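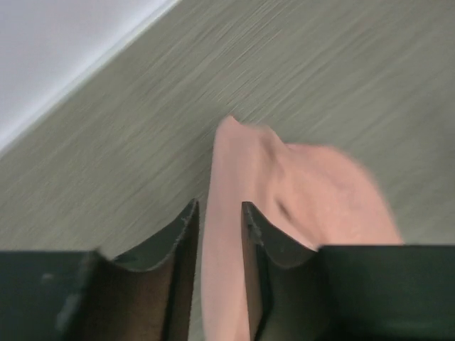 그리퍼에 천이 끼었을 때의 해제 절차와 재발 점검

얇은 천을 다루는 작업에서 가장 자주 올라오는 고장 신고는 "손가락이 안 벌어진다"와 "놓으라고 했는데 천이 따라온다"입니다. 둘 다 원인은 대개 같습니다. 천이 손가락 끝이 아니라 두 손가락 사이 틈으로 깊이 말려 들어간 경우입니다. 이 글은 Grusstead 작업 셀에서 쓰는 절차를 정리한 것으로, 평행 개폐식 2지 그리퍼와 손목 카메라를 쓰는 구성이라면 대부분 그대로 적용할 수 있습니다.

증상 구분

먼저 손목 카메라 화면을 봅니다. 천이 손가락 끝에만 물려 있으면 정상 파지입니다. 천 일부가 틈을 지나 손바닥 쪽까지 내려와 있으면 깊은 물림으로 봅니다. 천이 한쪽 손가락 위로 넘어가 얹힌 상태도 깊은 물림에 준해서 처리합니다. 이때는 손가락을 벌려도 천이 그 손가락에 걸린 채 함께 움직일 수 있습니다.

제어 화면에서는 다음 값을 확인합니다.
개도 명령값과 실제값의 차이
그리퍼 모터 전류
최근 파지 실패 기록

명령값은 열림인데 실제값이 움직이지 않고 전류만 올라가 있으면 천이 링크나 가이드까지 들어갔을 가능성이 큽니다. 열림 명령을 반복해서 보내지 마십시오. 예전에 Plutdale 라인에서 재시도 횟수를 50으로 둔 채 방치했다가 모터 보호가 걸리고 가이드 한쪽이 휘어 교체한 일이 있습니다. 재시도 상한은 2로 둡니다.

해제 절차

1. 프로그램을 일시 정지하고 자동 재시작을 끕니다. 일시 정지만으로는 손을 넣을 수 없습니다.

2. 팔을 저속 수동 모드로 바꾸고 작업면에서 조금 들어 올립니다. 천의 다른 쪽이 어딘가에 걸려 있으면 들어 올리지 말고 그 자리에 둡니다.

3. 비상정지를 누르고 상태 표시를 확인합니다. 전원이 끊겨도 파지력을 유지하는 그리퍼가 있으므로 손가락 사이에 손을 넣기 전에 기종 설명서를 봅니다. 공압식은 잔압을 먼저 뺍니다.

4. 수동 해제 나사나 해제 레버로 손가락을 조금씩 벌립니다. 드라이버를 틈에 넣어 지렛대로 쓰면 손가락 안쪽 면에 흠이 나고, 그 흠에 다음 천의 실이 다시 걸립니다.

5. 손가락 위로 넘어간 천부터 걷어 냅니다. 그다음 틈으로 내려간 부분을 들어간 방향의 반대로 천천히 뺍니다. 옆으로 당기면 올이 풀립니다.

6. 빠지지 않으면 손가락을 분리합니다. 천을 가위로 자르는 것은 마지막 방법이며, 잘랐다면 조각을 맞춰 보고 안에 남은 부분이 없는지 확인합니다.

7. 손전등으로 가이드와 링크 안쪽을 비추고 보풀과 실밥을 핀셋으로 제거합니다. 압축 공기는 보풀을 더 안쪽으로 밀어 넣으므로 쓰지 않습니다.

복귀

비상정지를 풀기 전에 작업 구역에서 사람과 공구가 모두 나왔는지 확인합니다. 원점 복귀 후 천 없이 완전 열림과 완전 닫힘을 저속으로 실행합니다. 소리가 나거나 끝점 값이 점검표와 다르면 운전을 재개하지 않습니다. 이상이 없으면 시험용 천으로 파지와 놓기를 한 번씩 해 보고 자동 모드로 돌립니다.

재발 원인 찾기

같은 고장이 이어지면 접근 높이를 먼저 의심합니다. 손가락이 필요 이상으로 내려가면 천이 접히면서 틈으로 솟아오르고, 닫힐 때 깊게 물립니다. 접근 높이를 조금씩 올리면서 천이 손가락 끝에만 잡히는 지점을 찾습니다. 천을 바꾸면 이 값도 다시 잡아야 합니다.

다음은 손가락 형상입니다. 안쪽이 오목하게 파인 손가락은 천이 그 공간에 모이기 쉽습니다. Wouters 셀에서는 틈 아래쪽에 얇은 막음판을 달아 깊은 물림을 크게 줄였습니다. 막음판을 달았다면 완전 닫힘 위치에서 간섭이 없는지 반드시 확인합니다.

놓기 동작도 봅니다. 손가락을 벌린 직후 팔이 빠르게 올라가면 천이 끌려 올라옵니다. 열림 완료 신호를 받은 뒤 대기 시간을 넣고, 처음 구간은 저속으로 올립니다.

기록

기록지에는 셀 이름, 천 종류, 접근 높이, 정지 당시 전류, 해제 방법을 적습니다. 손목 카메라 화면도 해제 전에 저장합니다. Gokby 기록 양식을 쓰는 곳은 오류 코드 208로 분류하면 됩니다. 손가락을 분리했거나 천을 잘랐다면 비고란에 따로 남기고, 다음 정기 점검 때 가이드 마모를 함께 측정합니다.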